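Household chore robots
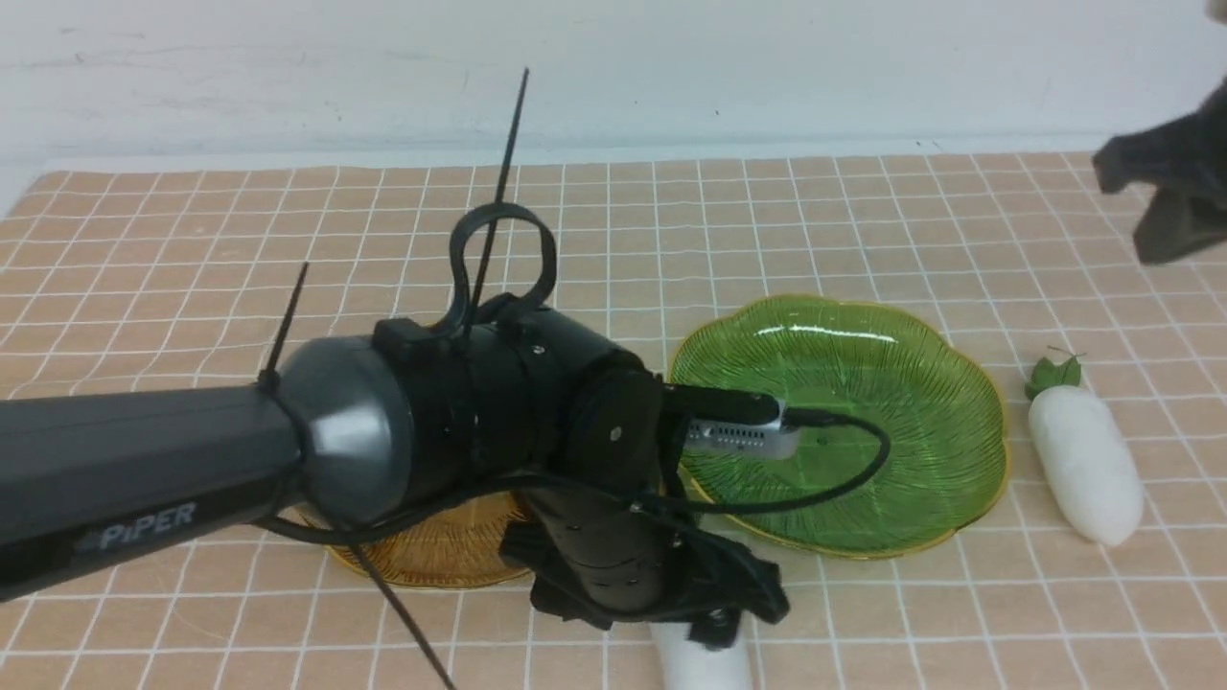 A robotic arm over a tabletop with glass plates and a toy radish

Household chore robots are machines meant to do everyday work in the home, such as setting and clearing tables, folding laundry and putting away food. As of May 2019 no general-purpose machine of this kind is on sale. Robots that do a single job, mainly floor cleaning and lawn mowing, are common.

Background

Factory arms repeat a fixed movement on parts that always arrive in the same place. Homes are less orderly. Plates overlap, cloth changes shape when it is touched, and clear or shiny glass is hard for many cameras and depth sensors to read. Research is therefore often done on a table top, with a small arm, a two-fingered gripper and a few objects. Toy vegetables are widely used in place of real ones, as they keep their shape and do not spoil.

Trials

The Tundholm trial, led by Ese Ojo, tested one arm on moving toy food and tableware. It made 754 attempts, of which 636 were completed without help. With glass plates only, 66 of 212 attempts were completed. Most failures came from the gripper closing too high or sliding off the rim. A repeat with softer finger pads was run in December and the results have not been published.

Shop-floor use

Haltora and Grerico both use arms for packing and sorting, where the items are known beforehand. Staff still handle mixed boxes and anything dropped. Ospina ended a similar scheme after finding that hand packing was faster for small orders.

See also

Domestic robot
Robotic gripper
Machine vision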